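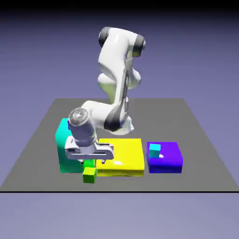 Workshop Tips for the Block Stacking Season

Brullmont Robotics Club, tips page, updated 13th October

We're back in the simulator for the fall and it's so good to see arms moving again! New members keep asking the same handful of things at the bench, so the tips are all going on one page. Some are about the sim, some are about the real table we move to in March, and a few are about tape. Read what you need and skip the rest.

Before you touch the arm

Save a copy of the starting layout under your own name. The shared file is called Saarinen (after an old room name, don't ask) and every team loads from it. If you save over it, everybody's blocks move.

Set the sim to the slow clock for your first run of the day. You'll be itching to go full speed, but a slow run shows you the wobble in a bad approach, and a fast one just shows you a block on its side.

Put your origin on paper. Draw the platform from above, mark which way is X and which way is Y, and tape it to your monitor. Half of the "my arm is haunted" complaints we got last year were a swapped axis.

Picking up small cubes

Come straight down. It's tempting to swoop in at an angle because it looks great and shaves off a bit of time, but a small cube sitting close to bigger blocks leaves very little room for the fingers. Stop above it, check, then lower.

Check which way the jaws open. If they open toward a neighbor, you'll shove the neighbor. Turn the wrist a quarter turn and try again. This one tip fixes more failed picks than anything else on the page, and it's a lovely moment when a team spots it for themselves.

Open the fingers only as wide as you need plus a little. Wide open feels safe until you catch the edge of a tall block on the way down.

Close, wait, lift. The wait matters. We use 2 tenths of a second in the sim and longer on the real arm. Without it the lift starts while the fingers are still moving and the cube slips out at the bottom.

Lift higher than the tallest thing on the platform before you go sideways. Yes, even if your path doesn't seem to cross it. Elbows count!

Placing and stacking

Aim for the middle of the big block first. Once you can land there every time, try for a corner. Corners score more in our league, and they're also where most of the cubes end up on the floor.

Lower until you touch, then back off by a hair and release. If you release too high the cube bounces, and if you push down too hard the bottom block scoots.

After you let go, rise straight up before you do anything else. Don't turn the wrist while the fingers are still around the cube.

Glossy blocks can fool a camera. A bright spot of reflected light on a top face can read as white, and then the color finder decides the block has a hole in it. Look at the color over the whole face and throw out the brightest pixels. The Drimari team worked this out last spring and their code is in the shared folder, with comments, bless them.

Name your colors once and stick to it. Teal, cyan, blue and green all blur together by the end of a long evening, and "the blue one" has started more than one argument. Put a color list at the top of your program and call everything by those names out loud too.

When the arm won't reach

Try a different elbow. With seven joints there's usually more than one way to get the hand to the same spot, and the solver will happily hand you the ugly one. Give it a better starting pose and it often finds a nicer path.

If a joint is sitting right at its limit, go back one waypoint and fix it there. Fixing it at the end just moves the trouble along.

If the arm suddenly whips around between two points, add a point in the middle. It isn't elegant — it works, and you can tidy it later.

Keeping notes

Write down every run, good or bad. One line is plenty: layout, what you changed, what happened. The club log reached entry 2135 last week, which is wonderful, and you can search it. Somebody has almost certainly dropped the same cube in the same way.

Change one thing at a time. We all know this and we all forget it.

Keep your best run in a separate folder and don't edit it. Copy it, then edit the copy.

Getting ready for the real table

Start making practice blocks now. Scrap wood is fine if the corners are square, so check each one with a try square before you paint. Sand lightly between coats and let the paint cure overnight. Sticky paint on rubber finger pads is a mess to clean up (a cotton rag and warm soapy water, and be patient).

Mark the table with painter's tape instead of pencil. It shows up on camera and peels off clean.

Label both ends of every cable. Wrap the tape into a little flag and write on both sides of it.

Bin your spares by size in egg cartons. Great for finger pads, screws and those tiny washers that roll forever.

For the Vollumura meet each team gets 10 minutes of setup, so rehearse it with a kitchen timer. Our best practice setup so far left 39 seconds to spare, and we'd love to see someone beat that!

Bench sign-ups are on the clipboard by the door. If you've got a tip that belongs on this page, write it on the back of the sign-up sheet and it'll go in at the next update.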